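Vudbridge Hall Users' Group
Minutes of the meeting held in the back room, with the heater on

Present: Rory Swanson (chair), Callum Mowat (minutes), and representatives of the Trenby Players, the toddler group, the sketching class and the bell-ringers. The badminton club sent apologies and a shuttlecock, the latter found in the gutter.

1. Minutes of the last meeting
Agreed, after the word "shouting" was changed to "discussion" in item 4. The bell-ringers asked that their objection to the change be recorded. It is recorded.

2. Matters arising
The tap in the kitchen still drips. Rory has bought a washer. It is the wrong washer. He will buy another.
The piano has been tuned at the Trenby Players' expense and the Players would be grateful if toddlers could be kept off the lower half of it. The toddler group said they would do what they could but could not speak for all of them.

3. The odds and ends bin
This took up most of the evening.
Callum reminded the meeting that the big grey bin was agreed in March as the one place for anything left behind in the hall, replacing the windowsill, the top of the fridge and the inside of the piano stool. It has a divider down its length. The back half was meant for lost property and the front half for things belonging to the hall. The back half has attracted no lost property whatever. The front half has attracted everything.
The sketching class asked how people were supposed to know which half was which. Callum said there had been a notice. The sketching class asked where the notice was. Callum said he would look into it.
Rory wished it noted that the divider is filthy along the bottom and that the floor of the front half is scuffed. The Trenby Players said it was a bin. Rory said it was a Quintela storage unit and had cost the group money. After discussion it was agreed to go on calling it the bin. 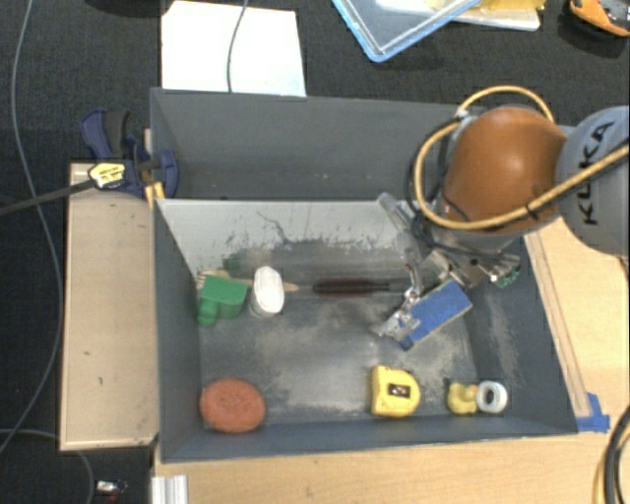

Vudbridge, 2022-08-29

The contents of the front half were then gone through one at a time, with the following results.

Green block toy. Claimed at once by the toddler group, who have a box of similar ones in the cupboard and would like to know how it got out. To go back in the cupboard.

White container. Left to one side while everybody thought about it. The sketching class believed it was theirs, the kitchen believed it was the kitchen's, and neither wanted it enough to argue. To stay in the bin until the next meeting.

Wooden utensil with prongs. The bell-ringers use it for the spaghetti supper and had supposed it stolen. The chair asked that the word "stolen" not be used of a spoon. The bell-ringers pointed out that it was more of a fork. To live in the kitchen drawer, second one down, and to be put away by whoever washes it.

Screwdriver, or something very like one, with the dark red and black handle. Rory's. He said he had been looking for it since the business with the coat hooks. Callum asked whether this meant the coat hooks would now be finished. Rory said it did.

Sponge, reddish-orange. No claimant. A proposal to throw it away was carried with one abstention. The abstainer gave as her reason that there was probably wear left in it, and was invited to take it home. She declined.

Yellow tape measure. Belongs to the hall and is wanted by the Players for marking out the stage. They may borrow it on condition that it is signed for in the book. The book is to be found.

Yellow rubber duck. The toddler group said it was not one of theirs. The Players had a duck in the pantomime, but a bigger one. After some minutes it was agreed that the duck should remain in the bin, and Rory moved us on.

White roll. It was asked what it was a roll of. Callum had not looked. Callum to look.

It was resolved that from now on the back half will be used as intended, that a fresh notice will be put up, and that anything in the bin for 3 months goes to the jumble sale. The bell-ringers asked whether this applied to the duck. The chair ruled that it did.

4. Shelving
A quotation has been received from Wodeck for shelves along the back wall of the store, at £1000 including fitting. There was a silence. The Players said they had a man who builds scenery. The chair recalled the castle. Callum to ask for a price without fitting.

5. Hire charges
The rate for regular users to stay at £13 a session. The rate for parties to go up to £18, with the usual plea about balloons and the light fittings.

6. Any other business
The toddler group asked for the heater to be moved further from the door. The sketching class asked for it to be moved nearer. It will stay where it is.
Somebody has been leaving the kitchen blind half down. If it was you, please either raise it or lower it.
The bell-ringers gave notice of the spaghetti supper and said that all were welcome, now that they could serve it.

Actions
Rory: washer, coat hooks, cleaning of the divider.
Callum: notice, book, Wodeck, the roll.
Toddler group: green block, piano.
All: the blind.

The meeting closed when the heater ran out. Next meeting in the same room, bring a jumper.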